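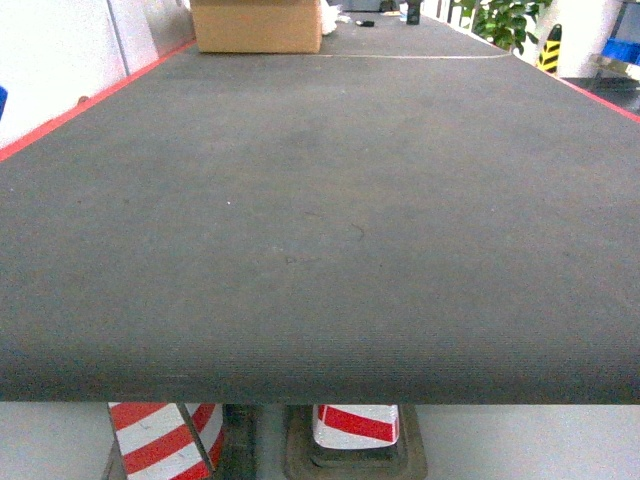
Section 2: Getting Lelora ready for a finds backlog

Written by Darcy Kingi for everyone working on the Fevport spindle whorls and loom weights

Right, you've got Lelora installed (if you haven't, go back to Section 1 and come and find me again afterwards) and you're looking at a grey window with a single button that says New Catalogue. Please don't press it yet! I pressed it straight away the first time and ended up with a catalogue that thought every object was a coin. It took me the whole of a Tuesday evening to undo, and I'd like to save you the bother.

This section gets you from that grey window to a catalogue you can safely type into. It's written for the Fevport material, but if you're bringing in another medieval textile tool collection most of it will work just the same. You'll need the paper index, the site notebooks and a cup of tea. Have the context list to hand as well, the typed one and not the pencil one. The pencil one has context numbers that were changed later in the dig, and they look perfectly sensible until you try to match them to a bag.

Before you start

Check you're logged in under your own name. Lelora stamps every change with whoever is logged in, and I've already got several whorls credited to me that I've never laid eyes on.

Make a folder called Fevport working, somewhere that gets backed up. Don't use the desktop.

Close any spreadsheets you've got open from the index. Lelora can't read a file that another program is holding, and the message it gives you ("source unavailable") sounds far worse than it is.

2.1 Making the catalogue

1. Press New Catalogue and pick Blank from the list. The Small Finds template looks tempting, but it's built around metalwork and you'll spend ages deleting fields for corrosion and plating.

2. Type the name as Fevport_textile with the underscore. Lelora will let you use a space, and then the export tool falls over it later.

3. Under Period, choose Medieval and then tick Allow uncertain dates. You really want this one. Plenty of our whorls come from layers that were dug into again and again, and without that box ticked you'll be forced to put a century on things that don't deserve one.

4. Set Measurements to millimetres and grams. The old index has some weights in ounces. We'll deal with those in 2.3.

5. Set Autosave to on. It's off by default, and I have written to them about it.

6. Press Create and wait. It takes a minute or so on my elderly laptop and the window goes white while it thinks. Leave it alone.

Note: if the window stays white for longer than it takes to drink that tea, close the program and look in your working folder. Nine times out of ten the catalogue is sitting there quite happily and you can just open it.

Caution: don't rename the catalogue file outside Lelora. The pictures and the records are tied together by that name. If you need a different name, use File, then Rename Catalogue, and it'll carry everything across.

2.2 Choosing your fields

A blank catalogue comes with an object number, a description box and nothing else, so now we add the fun bits. Go to Structure, then Add Field, and put these in, in this order. The order is what you'll tab through later, and it follows the order on the index cards so your eyes won't have to hop about.

1. Context. Set the type to Linked List, then point it at the typed context list. Once that's done you can't enter a context that doesn't exist, and I can't tell you how many slips it has caught for me already.

2. Object type. Choose Fixed List and enter whorl, loom weight, pin beater, needle, unknown. Please do use unknown! A flat stone disc with a hole in the middle might be a whorl and it might be half a dozen other things, and a wrong label is much harder to spot later than an honest shrug.

3. Material. Fixed List again. Fired clay, stone, bone, antler, lead, other. If you can't tell bone from antler (I can't, not reliably), put other and write "bone or antler" in the notes.

4. Form. This is the profile of the whorl, seen from the side. We're using Jalali's shape codes, which run from flat disc through to the tall cones, and there's a printed chart tucked in the back of the index. Type the code only, with no full stop after it.

5. Diameter, height, hole diameter, weight. All four are Number fields. Tick Allow blank on each of them, as broken pieces won't give you everything.

6. Completeness. Fixed List: whole, more than half, less than half, fragment.

7. Notes. Long Text. Go wild.

Note: hole diameter is the measurement people skip, and it's the one I'd most like you to take. The hole tells you something about the spindle that went through it, and we've got precious few spindles. Measure both ends if they differ and put the narrower one in the field, with the wider one in the notes.

Note: decorated whorls. There isn't a decoration field and that's on purpose. We did try one and ended up with ring-and-dot, ring and dot, dots in rings and "circles (nice)" all meaning the same thing. Until we've agreed on a list, describe it in the notes in plain words.

Press Save Structure when you're done. You can add fields later without any trouble. Taking them out is another matter, and Lelora will ask you to confirm it more than once, which I've come to appreciate.
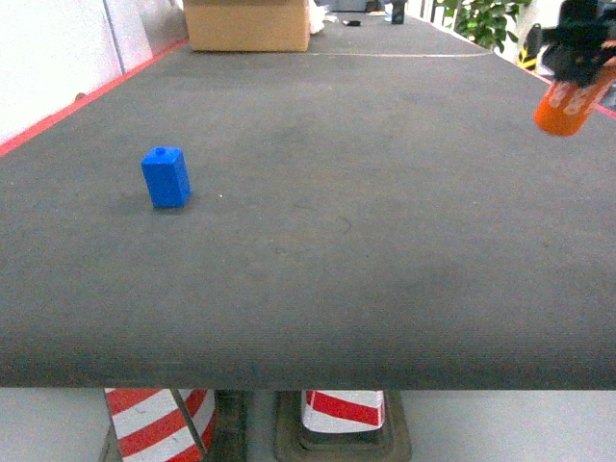 IMPORTING AND CHECKING

2.3 Bringing in the old index

The index was typed up as a spreadsheet years ago and it holds 981 lines. They are of very mixed quality. Some are lovely, with every measurement filled in and a tidy little comment, and some just say "whorl, broken". We're going to bring them all in anyway and sort them out inside Lelora, where we can see who changed what.

1. Make a copy of the spreadsheet in your working folder. Work from the copy, always.

2. Open the copy and look down the weight column for anything followed by "oz". Multiply those by 28.35 and type the answer in grams. Then put "converted from oz" in the comments column so we know.

3. Check that no object number appears twice. The quickest way is to sort by that column and run your eye down it. Where you find a pair, add a small a and b to the end and carry on. We'll look at the bags together later and find out which is which.

4. Save the copy as CSV and close it. Yes, close it. See above.

5. In Lelora, go to File, then Import, then From Table. Pick your CSV.

6. You'll get a screen with the spreadsheet columns on the left and your fields on the right. Match them up one by one. Leave "Box" unmatched for the moment (it gets a section to itself, and boy does it need one).

7. Set the batch size to 200. The program will take more in one go, but when a line fails it throws out the whole batch, and I'd much prefer to redo a small one.

8. Press Test Import first. It runs through the lot without saving anything and gives you a list of complaints. Print the list or save it, then work through it in the CSV and test again until it's short.

9. Press Import. Don't touch the computer until you see Import Finished.

Caution: never run the same import a second time over the top of the first. Lelora won't notice they're the same objects and you'll have two of everything. If something goes wrong halfway, use Edit, then Roll Back Import, and start from a clean catalogue.

The complaints you'll see most often are easy enough:

"Value not in list" means a spelling doesn't match your fixed list. Loomweight as one word is the usual culprit, closely followed by "loom wt".

"Link not found" means the context isn't in the typed list. Look it up in the site notebook before you change it. It may be one of the pencil numbers, in which case the notebook will have the new one written beside it in capitals.

"Not a number" is nearly always someone having typed a question mark after a measurement. I do sympathise. Move the question mark to the notes. 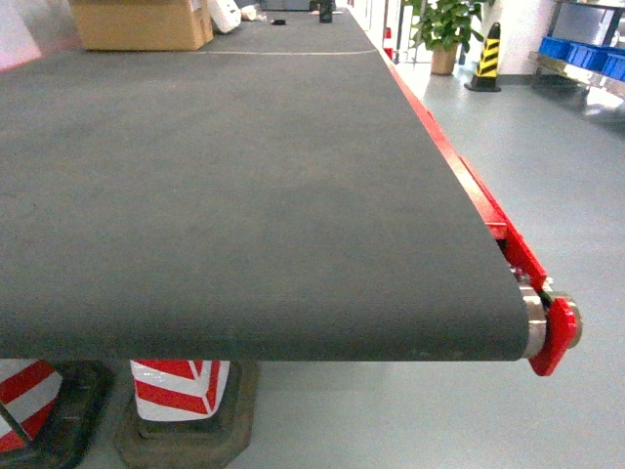 Once it's all in, have a scroll through and check that the last record in Lelora matches the last line of your CSV. If it does, you've got the whole lot. If it doesn't, look for a batch that was refused (they're shown in red under Import History) and deal with that one by itself.

2.4 Marking what needs another look

After import, Lelora can filter for records with gaps. Go to View, then Incomplete, and tick diameter and weight. When I ran this on our catalogue it gave me 379 records, and my heart did sink a bit, but a good many of those are fragments where there's nothing sensible to measure. Here's how to thin them out.

1. With the Incomplete view open, sort by Completeness.

2. Select everything marked fragment and choose Flag, then No Measurement Possible. They'll drop out of the view.

3. For the rest, choose Flag, then Check Object. That puts them on the shared list, so whoever's next in the store can pull the bags.

4. If you're the one pulling the bags, measure, type the figure in, and clear the flag before you put the object away. I've tried saving them up till the end and I always lose my place.

Note: weigh the whorl out of its bag and without its label. Sounds obvious, I know, but a stiff label and a thick bag make a real difference on the small bone ones.

Caution: don't wash anything to get a cleaner measurement. A few of the clay loom weights are very poorly fired and will go soft on you. If there's soil in the hole, leave it, put "hole obscured" in the notes and move along.

2.5 Labels

We print on the Saltik label maker, which lives on the shelf by the door of the store. Plug it in before you open Lelora or it won't show up in the list.

1. Select the records you want, then go to File, then Print Labels.

2. Choose Saltik from the list and the layout called Narrow.

3. Print one. Look at it. Check the site code, the context and the object number against the bag in your hand.

4. If it's right, print the rest.

The Wide layout chops the last digit off the longer object numbers, so stick to Narrow until I've managed to fix it. Keep the old handwritten label in the bag along with the new one, folded so that the writing faces out. Boxes and shelf locations are in Section 3, and you'll want the store plan open next to you before you begin on those.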